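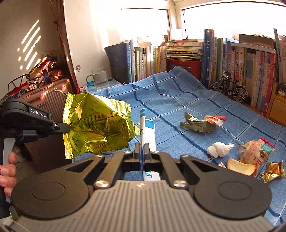
Reading time: 3 minutes

Week 4 handout: Keeping dry food dry
Introduction to Food Packaging, Room 61
Karabo Masilela

Last week we ended on glass and cans, which are easy to love because they let almost nothing through. This week we get to thin films, and I've been looking forward to it since the start of the term! A shiny snack bag weighs next to nothing, folds up into your pocket, and still has to fight off three things at once: water vapor, oxygen, and light.

Water vapor first. A crisp food is crisp because it holds very little water. Let some in and the structure softens, long before anything is unsafe to eat. We measure this with water activity, written aw, on a scale from 0 to 1. Pure water is 1. Many crisp snacks start to feel stale somewhere above 0.4, and the change can be quick once it begins. Please don't mix up water activity with water content. Two foods can hold the same amount of water and have quite different aw values (Xolani Moodley will go over this again in the lab, with crackers and honey).

Oxygen next. Fried foods carry a lot of oil on a very large surface, and oxygen reacts with that oil to make the smell we call rancid. Many packers flush the bag with nitrogen before sealing. The gas pushes out oxygen and also gives the food a cushion in shipping - two jobs for one step, and I think that's wonderful.

Light speeds the oil reaction up. Clear film shows off the food but gives no help here, so the choice of a clear window is always a trade with shelf life.

So how does a thin film do all this? It's usually layers. A common build, from the outside in:

Printed plastic film, with the ink on its inner side so it doesn't rub off
A bonding layer
Plastic film with a coat of aluminum
A sealing layer that melts at a lower temperature than the rest

The aluminum goes on as vapor in a vacuum chamber and is unbelievably thin. A thick human hair can be more than 1,000 times as thick as that coat. This is metallized film, and it is different from real foil, which is rolled metal you could peel off and hold. Foil is the better barrier when flat, but it can crack at the folds and get pinholes. Crumple a piece of each and hold them up to a bright lamp. You'll remember it better than anything I can write.

One weak spot gets forgotten in homework every year: the seal. A great film with a crumb caught in the seal is a poor package. When you solve the shelf life problems, write down what you are assuming about the seals before you touch the numbers.

Boxes are a separate matter. Plain paperboard does a fine job of protecting shape and carrying print, but it does very little against vapor. That's why so many boxed dry foods have a bag inside.

For next time
Read the Perier chapter on film layers, skipping the part on shrink wrap. Then do problems 2, 3 and 6. In problem 6 the Visberg film is tested at 38 °C and 90% relative humidity, so check your units twice.
Bring one empty, clean snack bag of any kind. Kadri Kļaviņa has scissors and tape for everyone.
Lab questions go to Xolani, grading questions to me.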